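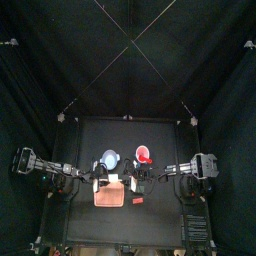 Malwood two-arm bench enclosure: review after one budget cycle

Rating: 4 out of 6

We bought the Malwood enclosure in September to house a pair of arms we already owned. The base kit is 2,000 dollars. It covers the table frame, the raised rails, the fabric walls and the ceiling cables. Arms, grippers and lighting are extra.

Assembly. Sigita Hunt and I put it up in one afternoon. The corner fittings go on before the fabric. The manual has these steps in the wrong order.

Surface. Matte black, low glare. A red cup, a light-blue bowl or a pink cutting board stands out well against it. Small dark parts do not, so plan on colored stock.

Walls. The dark curtains keep out stray light from the hallway. They also trap warm air, and we added 1,000 dollars to the plan for a fan and ducting.

Space. Two arms fit, one per side, but at full sideways stretch the grippers get to the rails or past them. Check reach before ordering. The wide version costs 3,000 dollars and I would price it first.

Cables. No routing is included. Wrist cables end up looped over the middle of the table, right where the work sits. Budget for clips and sleeves.

Support. Florian Lebrun at the reseller, Visari, answered within a day. A spare rail took six weeks.

I would buy it again in the wide version. Quotes are valid for one month, and freight is listed on a separate sheet.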